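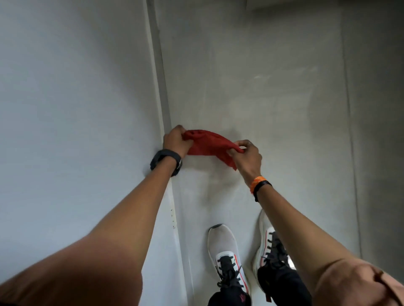

Grips used before folding

The handling of a small cloth before the first fold was treated as a separate stage in the coding. In earlier work on laundry at home this stage is usually left out, and folding is taken to start when one edge meets another. Our first viewings suggested that much of the variation between people comes earlier, in how the cloth is picked out, how it is held and how far it is opened before it touches a surface. The stage was therefore defined as running from the moment both hands are on the cloth to the moment the cloth is let go on the surface or the first fold is begun in the air.

The material comes from 20 households in Gerus. After clips with a blocked view had been removed, 526 handlings remained, covering face cloths, dusters, tea towels, napkins and floor cloths. Bed linen and clothing were coded in another pass and are not dealt with in this section. Participants used whatever surface they normally used. For most this was a table or a bed, but a fair number worked on the floor, standing and bending down or kneeling beside the pile.

Grips were sorted with the scheme of Nutsugah, with small changes. The original scheme separates corner grips, where finger and thumb close on a corner, from edge grips, where they close somewhere along a side. We added a third class, the gathered grip, for cases in which a hand holds a bunch of fabric and no corner or edge can be said to be the thing held. Each hand was coded on its own, and the code was given for the grip at the point when the cloth was nearest the surface while still held.

The difference between the hands is often easy to see. In Figure 2 a crumpled red cloth is held at both ends just above a pale grey floor. The left hand pinches its end near the fingertips with the fingers curled over the fabric. On the right the thumb and fingers are gathered on top of the cloth, and a lower corner hangs slightly below the hand. The middle sags and folds. A cloth in this state has been spread only in one direction, and the coder has to record the two ends separately.

Mixed grips of this kind were common with soft cloths and less common with stiff ones. A starched napkin tends to show its corners as soon as it is lifted, and people took hold of them without searching. Soft cloths that had been dried in a heap gave no such help. With these, participants often found one corner quickly and then took hold of the other end wherever it came to hand. Some ran the fingers along the hem until the second corner was reached. Others laid the cloth down as it was and found the remaining corners on the surface, pulling each one outwards in turn.

Where a participant regularly did the second of these, we asked about it in the interview. The usual answer was that small cloths did not need care. Several people drew a line between cloths that would be seen, such as napkins and guest towels, and cloths kept under the sink or in a bucket. One woman folded her tea towels with matched corners and rolled her dusters without opening them fully, and kept both in the same drawer. She saw nothing inconsistent in this, and her clips show that she kept to it closely over the whole period.

Surface height also had an effect on what was done. At a table the cloth could be dragged over the near edge, which took out the larger creases before any corner was found. On the floor there was no edge to use. Participants working there either shook the cloth in the air first or smoothed it with the flat of the hand once it was down. Shaking was more frequent among those who stood, and smoothing among those who knelt. We did not measure posture beyond this simple division and would not put much weight on it, as people tended to stay in one position for a whole pile.

Fabric was recorded from the care label where there was one. Many floor cloths and dusters had lost theirs, and for these we used the hand test described by Mititz, in which the cloth is draped over a rod and placed in one of a few groups according to how it falls. Weight was taken on a kitchen scale. Cloths heavier than 300 grams were moved to the towel group, where holding with the whole hand was usual and the gathered grip had a different meaning. A person lifting a bath towel may gather the fabric just to keep hold of it, and this should not be read as a sign that the corners were being ignored.

Some disagreement between coders remained. Most of it concerned the boundary between an edge grip and a gathered grip when the hem was turned under and could not be followed. The rule adopted was to code a gathered grip if more than one layer was visible between finger and thumb, and to leave the clip uncoded if the layers could not be made out. A second source of trouble was the square cloth with rounded corners, sold in the area under the name Skeller, for which a corner grip is hard to define at all. We counted any grip on the curved part of the hem as a corner grip. This probably makes the share of corner grips a little too high for the three homes that used these cloths.

The finished codes were then matched to the state of the folded cloth, which is taken up in the next section.

Contact: Danilo Belmonte, corresponding author | © The authors | Back to top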